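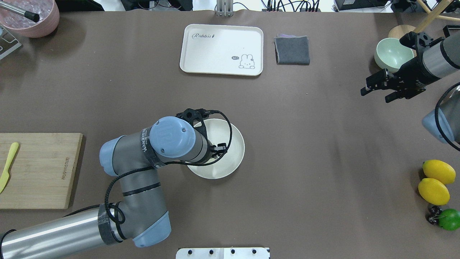 4. Lining up over the plate

Set both arms to slow mode before anyone leans over the table.

4.1 Jog the left arm until the gripper is over the white plate, fingers pointing down.

4.2 Check the black cable along the arm. It should loop freely past the wrist and not catch on the plate rim.

4.3 Save the position as PLATE 7 in the Vurnuseck program.

4.4 Keep the second arm on its own side, clear of the tray.

Caution: lower the gripper in small steps. Stop if a finger touches the rim.

Note: club members who lose a saved position should ask Derek Cropper for the December backup.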